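Dye notebook, Nellcombe workshop
3 September 2025

Weld over indigo, third attempt at the green Mirjana wants. She calls it "olive, but a kind one". I have asked for a swatch. I have been sent a poem.

Where we'd got to: the June batch came out the colour of a hospital corridor. Joonas blamed the water, I blamed Joonas, and Remedios pointed out that we had skipped the second scour and was insufferable until lunch. So today everything got scoured twice, with soda ash and the plain soap, and I sat over it like a hen.

Cloth: cotton jersey from Arnthorpe, the mid-weight. Total dry weight 825 g including the offcuts, which I am using as test strips. The label says prepared for dyeing. The colour of the first scour water says otherwise.

Mordant: tannin first, then alum acetate, then the wheat bran bath. Bran bath smelled of a stable, as ever. Tassanee has asked that it not be left in the staff kitchen again. Noted, with shame.

Indigo: vat was sulking this morning. Flat surface, thin bronze skin, liquor more blue than yellow-green underneath. Gave it a pinch of lime and a spoonful of fructose and went off to do the invoices. Better after an hour. One short dip only, 20 seconds, then out to air on the line. Aldo counts aloud when he does this and I find I now do it too, even alone.

Weld: dried tops, chopped, simmered and never boiled. The last lot got away from me and went brown, so this time I stood there with the thermometer. A bit of chalk at the end brought the yellow up nicely.
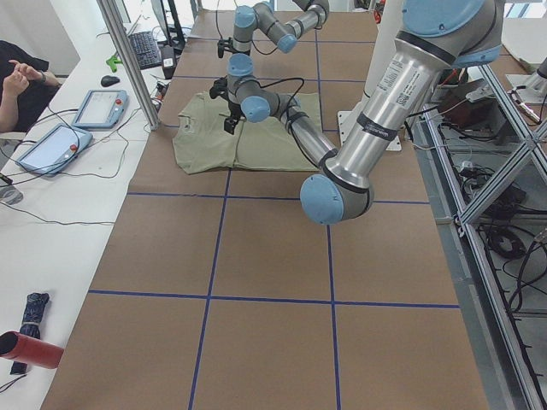 Green at last, by mid-afternoon. Darker than I expected when it came out of the pot, but they all are, and I have learned to say nothing until the cloth is dry. The test strips dried a good deal softer. Strip C (long weld, weak blue) is the closest to kind olive. Strip A is army surplus. Strip D had a fold in it and has gone streaky in a way that Joonas says people would pay extra for. He is welcome to find them.

Wash fastness: strips through the machine at 40 with the neutral soap, half of each kept back. B lost a little yellow. C barely shifted. The white cotton tag sewn to A came out faintly green, so A wants a longer rinse or a quiet burial.

Rubbing, dry: fine on all of them. Rubbing, wet: A and B leave a mark on the white cloth. C leaves the ghost of one. Write to Kolev and ask whether their fixative is worth the money, because the sample sachet had no instructions and the leaflet was for a different product.

Light: strips C and D half covered with card and taped inside the south window. Please do not move them. Please do not "tidy" them, Aldo.

Cost, before anyone asks. The weld is cheap, the alum acetate isn't, and my time goes in as nothing, as is traditional. The Iltine people want a price per garment by the end of next week and I would sooner give them one after the light test. Mirjana thinks they won't wait. Mirjana is usually right about customers, which I put down to her actually speaking to them.

Things I would do differently:
Weigh the weld after picking out the thick stalks.
Rinse between indigo and weld until the water is properly clear, with no bargaining.
Label the strips before they go in the pot. I had to work out B and C from the notches.
Wear the other apron.
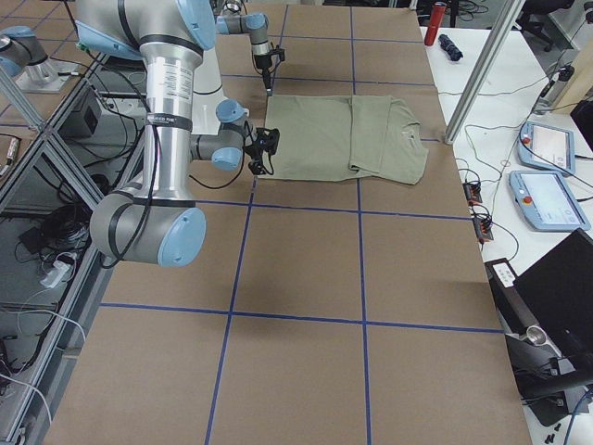 Still to do

Repeat C on a full-size piece, same ratios, fresh weld bath.
Second dip in indigo on a spare strip, to see where it tips over into teal.
Order 2 kg of weld tops if the supplier still has the good ones. The last sack was mostly twig.
Feed the vat tonight, lid on, blanket round it. Remedios has the key on Friday and knows what it should smell like.
Find out who has the good thermometer. It was on the hook at four.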